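Atelier partagé de Mirkberg, robot Mirkora (deux bras)
Notes de cours, séance « du simulateur à l'établi »
Eyvindur Juhl, version du 11 juin 2020

Avant de brancher quoi que ce soit, on passe par le simulateur. Toujours.

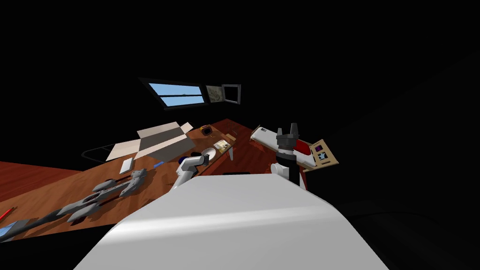

Rappel de la séance d'avant : les deux bras sont commandés séparément, un fichier de réglages par bras, et une seule alimentation pour l'ensemble. Donc si un bras se bloque et tire trop de courant, l'autre souffre aussi. Garder ça en tête pour tout ce qui suit.

Ceux qui n'ont pas encore installé le simulateur : voir la fiche collée dans l'armoire, ou venir me voir à la pause. Je ne refais pas l'installation en séance, on y a déjà passé trop de temps.

1. Repères

Trois repères à ne pas mélanger :
base du robot (origine au centre du socle, z vers le haut)
table (origine au coin avant gauche, vu depuis le robot)
pince (origine entre les doigts, z dans l'axe d'approche)

L'erreur classique : donner une cible en repère table à une fonction qui attend le repère base. Le bras part de travers, très sûr de lui. En simulation ça fait rire. Sur l'établi ça casse un doigt de pince.

Convention de l'atelier : tout nom de variable finit par le repère. cible_table, cible_base, cible_pince. Pas de « cible » tout court. Je refuse de débuguer un programme avec « cible » tout court dedans.

Vue de la caméra : ne pas se fier à l'horizontale de l'image. Si la vue est penchée, la table paraît penchée, et on se met à corriger à l'oeil des angles qui sont justes. Regarder les valeurs, afficher les axes (touche X dans le visualiseur).

Exercice rapide, à faire sur papier : un point à 200 mm du bord avant de la table, au milieu de la largeur. L'écrire en repère table, puis en repère base. Les cotes du montage sont sur la feuille plastifiée, au mur à côté de la perceuse à colonne. Ceux qui trouvent un z négatif : vous avez oublié la hauteur du socle.

2. Modèle du robot

Le modèle simulé vient de nos fichiers de CAO, exportés pièce par pièce. Masses : pesées quand on pouvait, estimées sinon. Les segments imprimés sont fiables. Les carters de moteur, moins. Le câblage n'est pas modélisé du tout, alors que sur le vrai bras il pèse et il tire, surtout au coude.

Conséquence pratique : une trajectoire propre en simulation peut trembler un peu à la fin sur le vrai. Ne pas monter le gain tout de suite ! D'abord regarder si une gaine n'est pas coincée à l'articulation.

Formes de collision : simplifiées. Les segments arrondis sont des capsules, la pince c'est des boîtes. Les boîtes de la pince sont volontairement un peu plus grosses que la vraie. Si la simulation annonce un contact et que vous voyez du jour entre la pince et l'objet, c'est ça.

Pour les objets du décor, même principe. Une boîte en carton ouverte doit avoir ses rabats dans la forme de collision, sinon le poignet passe au travers et vous croyez que le geste marche. Assiette : disque plat, ok pour l'instant, mais impossible de la saisir par le bord avec ce modèle-là, il faut ajouter le relief. Objets longs et biscornus : découper en morceaux convexes, jamais d'enveloppe unique (l'enveloppe bouche tous les creux).

3. Encombrement de la table

On s'entraîne sur une table encombrée exprès. L'établi de l'atelier n'est jamais vide, autant s'y faire.

Points à regarder avant de lancer un geste :
passage du coude, et pas seulement de la pince. C'est le coude qui renverse les choses
objets plats (carte, étiquette) : la pince à deux doigts les attrape mal, prévoir de les pousser jusqu'au bord
câbles : considérer la zone entière comme interdite
objets en partie dans l'ombre : la détection les rate ou les fusionne avec le voisin

Sur l'éclairage. Beaucoup d'entre vous lancent la détection dans un décor sombre avec une seule zone claire, une fenêtre par exemple. La caméra règle son exposition sur la zone claire et tout le reste s'écrase. Fixer l'exposition à la main. Le paramètre est dans camera.cfg, ligne 66, commentaire à moitié effacé mais ça marche.

Et faire varier : lumière, position des objets, texture du bois. Un détecteur réglé sur un seul plateau brun-rouge ne vaudra plus rien le jour où on pose une nappe grise.

4. Saisie, déroulé type

a) position de repos, les deux bras
b) bras inactif écarté, et vérifié écarté
c) pré-saisie, pince ouverte, au-dessus de la cible
d) descente lente dans l'axe de la pince
e) fermeture avec limite d'effort
f) remontée courte, pause, contrôle de l'ouverture des doigts
g) transport
h) dépose, ouverture, retrait dans le même axe qu'à l'aller

Le point f est celui que tout le monde saute. Si les doigts sont complètement fermés après la remontée, il n'y a rien dedans. Un simple test, une ligne. Sans lui le robot va déposer du vide avec beaucoup de soin, puis passer à la suite, et les relevés indiqueront « réussi ».

Vitesse en simulation : libre. Vitesse sur l'établi : profil lent obligatoire tant que je n'ai pas signé la feuille. Le profil s'appelle lent_atelier, ne pas le modifier, en faire une copie si besoin.

Limite d'effort : commencer bas. Carton et emballages s'écrasent vite. Pour un plateau rigide on peut monter, mais progressivement, et regarder le courant moteur pendant qu'on monte.

5. Deux bras ensemble

Pas au programme de la première séance pratique mais on me pose la question à chaque fois, donc quelques lignes.

Version simple : un bras travaille, l'autre attend. Un verrou dans le programme, celui qui a le verrou bouge. C'est lent et ça suffit pour presque tout.

Version partagée : on coupe la table en zones, gauche et droite, avec une bande centrale soumise au verrou. Chaque bras est libre dans sa zone. Attention la coupure se fait sur le volume, pas sur le plateau ! Un bras qui a sa pince à gauche peut très bien avoir son coude à droite.

Version coordonnée (porter un plateau à deux pinces) : pas avant septembre. Il faut la synchronisation des deux contrôleurs et elle n'est pas stable. Le module Farkley qu'on a au banc gère l'horloge commune, mais il perd la liaison quand on touche au connecteur. À resouder.

6. Passage au vrai

Liste à cocher, à deux personnes, une au clavier, une à l'arrêt d'urgence. La personne à l'arrêt d'urgence ne fait rien d'autre. Pas de téléphone, pas de café.

alimentation coupée, bouger chaque articulation à la main, sentir les points durs
vérifier les butées logicielles contre les butées réelles
vis de l'épaule : couple de serrage sur la feuille, marque au feutre alignée
doigts de pince : jeu latéral, usure du revêtement
remise sous tension, bras au repos
mouvement à blanc, sans objets
mouvement avec un objet mou (éponge)
seulement ensuite l'objet prévu

Si un cran de la liste échoue on revient au précédent, on ne bricole pas au milieu.

Calibration caméra/bras : à refaire dès que le pied de caméra a été touché. Oui, même un peu. Le script est calib_main_oeil.py, laisser tourner jusqu'au bout, noter l'erreur finale dans le cahier. Si l'erreur est mauvaise deux fois de suite c'est presque toujours la mire qui gondole. En réimprimer une et la coller sur quelque chose de plat.

7. Relevés

Chaque essai produit un fichier. On en a 2 157 dans le dossier commun à ce jour, simulation et réel confondus, et c'est bien le problème : confondus. À partir de maintenant, préfixe sim_ ou reel_, sans accent, sans espace.

Minimum à noter par essai :
version du modèle
profil de vitesse
objet visé, position de départ
issue (saisi, raté, tombé en route, contact imprévu)
une phrase libre

La phrase libre sert plus que le reste. « Le doigt gauche touche avant » m'a fait trouver un décalage de montage que les courbes ne montraient pas clairement.

Ne pas effacer les essais ratés. Encore moins ceux-là.

8. Pièces et commandes

Moteurs d'épaule : en stock chez Holanda, délai jusqu'à 2 semaines, commander groupé. Doigts de pince : on les imprime ici, fichier doigt_v_court pour les objets fins. Le fichier doigt_v_long fléchit trop, ne plus l'utiliser, je le laisse seulement pour comparaison.

Filament noir presque fini. Celui qui prend la dernière bobine le note sur l'ardoise svp.

Gaines de câble : prendre la souple. La rigide casse au coude après quelques jours de travail, et en cassant elle entaille l'isolant. On a déjà perdu un faisceau comme ça.

9. À préparer pour la prochaine fois

Un programme de saisie complet (points a à h) en simulation, un seul bras, objet au choix mais posé près d'au moins un autre objet génant. Apporter le relevé et le code. Noms de variables avec repère, voir partie 1.

Facultatif : refaire le même geste avec l'autre bras sans recopier tout le code. Indice, le miroir ne suffit pas, les butées ne sont pas symétriques.

Lecture : le chapitre sur les transformations homogènes dans le classeur bleu, les pages photocopiées à l'envers sont dans le bon ordre quand même.

Questions restées en suspens à la dernière séance : le bruit dans le capteur de courant du poignet (j'ai une piste, masse mal reprise), et la dérive du zéro au démarrage. Pour la dérive, en attendant, refaire le zéro après chaque mise sous tension et le noter dans le cahier, colonne de droite.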